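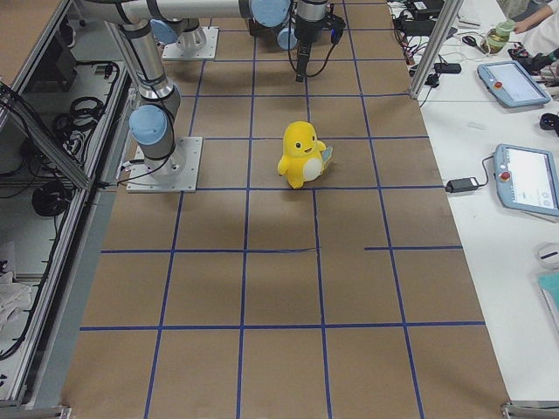
Gripper shootout, round two: Nostau vs Zorkside

tapeworm_
Got both grippers through the same pick list, 300 tries each on the paper grid. Soft stuff this time, plush toys mostly. The Nostau dropped 17. The Zorkside dropped 5 but it's so slow to close that I went and made coffee. I'd still buy the Nostau — it just feels right on the pendant, and the cable doesn't fight me.

gantrygus
17 drops on plush is a lot! Plush is the easy one. What force were you running?

tapeworm_
Low. I cranked it once and it pinched the fabric, so I backed off. Same setting all the way through after that.

mill_and_chill
Then you tested your setting, sorry. Put Hosoda pads on the Nostau and run it again. I've got 1,426 cycles on mine with those pads and I quit writing down drops in April.

gantrygus
Disagree, stock pads are what people get in the box. Compare stock to stock.

tapeworm_
Kinda with gus on this one, but I do have a set of the Hosoda pads in a drawer so I'll try them too.

oreckfan88
Anybody tried the Oreck controller with either one? Mine lags on the open command and I can't tell if it's the controller or the wiring.

mill_and_chill
Swap the cable first. Mine did that — bad connector.

tapeworm_
Pad run is next, same grid, same toys. Will post the drops when I have them.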